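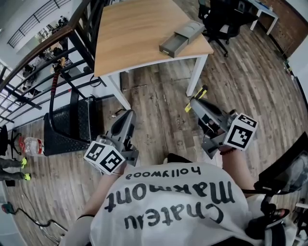 About Plirnside

3 min read

Plirnside tests grippers, arms, cameras and controllers for companies that are about to buy them. We are paid by the buyer. We do not sell equipment, and we take no commission from the people who make it.

Evie Ellwood started the company in Bralbridge after nine years of fitting out packing lines. She had seen two plants buy the same gripper from the same brochure and get very different results, and neither one had tried it on its own parts first. Our first job was a comparison of two fingertip materials for a maker of door hardware. Grippers are still most of what we do.

What we test

Most customers come to us with a short list of two or three products and a task. The task might be opening a drawer, picking up a bottle, or placing a part in a tray the right way around. We set up that task on an ordinary desk or table and run it with each product on the list.

A good deal of the early work is done with hand-held grippers. A person holds one in each hand and does the job, and the marker cubes on top let us follow where each gripper goes. Finger shape and grip width can be compared this way before anyone bolts anything to an arm. It is quick to change a fingertip and go again. Small drawers have been on our task list from the start, and they still sort out the fingers that slip.

Arms and controllers come next. For arms we look at reach, repeat accuracy, and how the arm behaves when it meets something it did not expect. For controllers we look at delay, fault messages, and how long it takes a new operator to get a first program running. Cameras are tested under the customer's lighting when we can get it, and under ours when we can't.

How a comparison works

A standard comparison is 60 runs per gripper for each task. A long comparison is 1,000 runs and is meant for customers who care about wear. Every run is logged, including the ones that go wrong -- dropped parts, missed handles, stalled motors. The customer gets the full log along with a written report.

We don't give an overall score. A gripper that does well on drawers may do badly on bags, and one number hides that. The report says which product we would choose for the stated task and what we would watch for after it is installed.

The Petrenko list

Since November we have kept our shared task list under the name Petrenko, after the street where we had our first shop. It has 78 tasks on it, each with a setup sheet and a rule for what counts as a finished run. Customers may use the list in their own buildings at no charge. If you find a setup sheet unclear, tell us and we will fix it.

Where we are

Our office and test floor are in the Grurnbridge building in Bralbridge. Customers are welcome to come and watch their own tests, and many like to try the hand-held grippers themselves. Please book ahead -- we close the floor to visitors when another customer's unreleased product is on the bench.

To ask about a comparison, send us the task, the parts and the products you have in mind. Evie reads every request and will answer with a price or with more questions.

We use cookies to remember your settings and count visits to this site. Accept | Decline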